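Decaf Deserves a Better Spot on the Menu

I gave up regular coffee after lunch two years ago. I sleep better, and I still like a hot cup of something in the middle of the afternoon. What I don't like is how hard it has become to get a decent one.

Walk into most cafes and ask for decaf. You'll often be told they can do an Americano, or that the decaf grinder is off for the day, or that there is some instant in the back. At Flendcombe, where I buy coffee most mornings, the board lists 10 drinks made with regular beans and one line at the bottom that says "decaf on request." The price is 38 cents more. I don't mind paying extra for a process that costs extra, but I do mind paying it for beans that have been sitting open in a hopper.

Part of the problem is reputation. Decaf used to taste flat, and a lot of people who sell coffee still talk about it as if it does. They buy the cheapest bag, roast it too dark, and then point to the result as proof. I think that's backward. If you served regular coffee that way, customers would stop ordering that too. 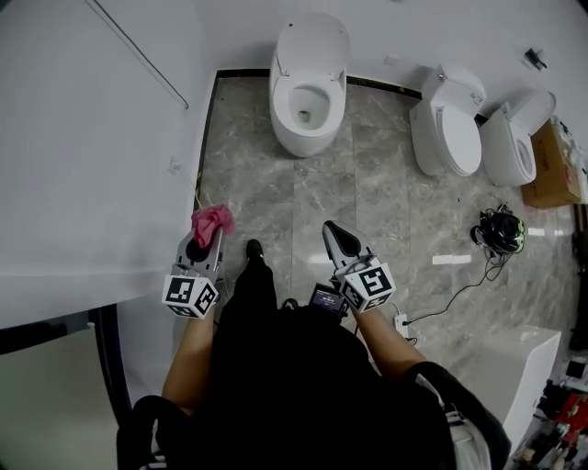 By the Food and Drink Columnist, Dinside

Good decaf is out there. I have been drinking one from a small roaster called Gounder, and I would happily serve it to guests without mentioning what it is. It has a real roast date on the bag. It tastes like coffee – a little softer, maybe, but with some sweetness to it. A 338 gram bag lasts me most of a month.

Labels could use some work as well. Decaf is not caffeine free. A cup usually has a small amount left in it, and people who are sensitive to caffeine should be able to find that on the package. The same goes for the method used to take the caffeine out. Rerska prints both on the back of its bags in type large enough to read. Most of the others I've bought say "naturally decaffeinated" and leave it there, and that tells me very little.

I'm not asking cafes to carry five kinds. One fresh bag, ground when it's ordered and kept closed the rest of the time, would do it. Plenty of us drink decaf because of sleep, pregnancy, blood pressure or medicine, and we would like to keep buying coffee at four in the afternoon.

Until then I'll make mine at home and carry it in a flask.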